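The long poem comes back to the small press

For most of the past decade, the book-length poem has been a hard thing to place. Magazines have no room for it, prize rules are written with collections in mind, and booksellers don't know whether to put it face out or send it back. So it was a surprise to see three of them on the spring list from Grusley, a press that usually brings out a handful of pamphlets a year and leaves it at that.

The one most people will hear of first is Clultutau. It runs to 253 pages and takes its title from a village that may or may not have existed, on a river that certainly does. The poem follows the river down to the sea. It has no chapters, only 26 breaks, each marked by a place name set on its own in the middle of a blank page. Between the names there is very little punctuation and a great deal of weather.

That makes it sound heavier than it is. Long stretches are made up of things overheard: a woman on a ferry pricing onions, two men disagreeing over how a boat was lost, a school register read aloud. The best pages are the plainest. A passage in July, when the water drops and the old road shows through, goes on for eleven lines without an adjective.

There are weak parts. The middle third leans too much on lists, and some of the borrowed documents (tax rolls, a ferry timetable, a letter about drains) are given at full length where a line or two would have done. A reader who puts the book down there may not pick it up again, and that would be a pity, as the last forty pages are the strongest.

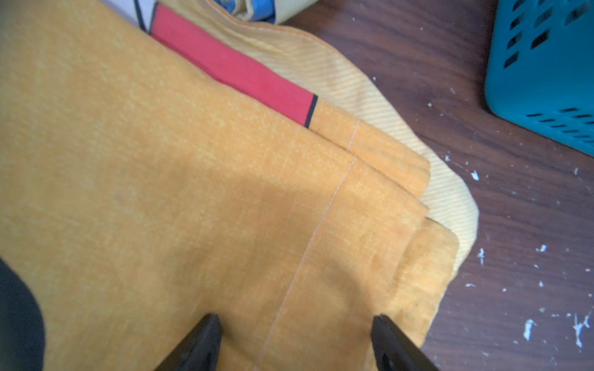
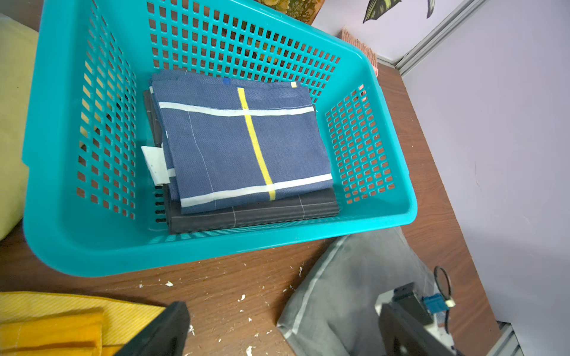 Books and Writing
Words: staff writer
Mon 8 April

The second book, Proneo, is much shorter and a good deal stranger. Every line begins with the last word of the one before it. It is an old game, and in most hands it gets tiresome by the second page. The pleasure in this case comes from how often the rule is allowed to slip. A plural loses its s, "reign" turns up again as "rain", and in one section the chain breaks altogether and starts afresh from a word used on the opening page.

It is best read aloud. On the page the joins are easy to see and the eye skips ahead to check them. Heard at normal speaking pace, they mostly disappear, and what is left is an argument between two sisters over the sale of a house.

The third is a translation, published under the single name Grgić, with the original on the left-hand page. Readers without the language will still get something from looking across, if only to see how much shorter the lines are on that side. The English version pads a little. It also keeps the rhymes in the songs and drops them everywhere else, a sensible choice that the translator's note explains in one paragraph.

Grusley has printed 1,000 copies of each, a large run by its own standards. The paper is good and the type is generous, though the margins in Clultutau are tight enough that the longer lines disappear into the spine. There are no blurbs on the covers and no introductions inside.

Whether shops will find space for all three is another matter. Long poems sell slowly, often over years, and few branches will keep a slow title beyond its first season. The press is selling direct as well, singly or as a set, and libraries can order through the usual suppliers. Anyone buying only one should start with Proneo, then go on to the river.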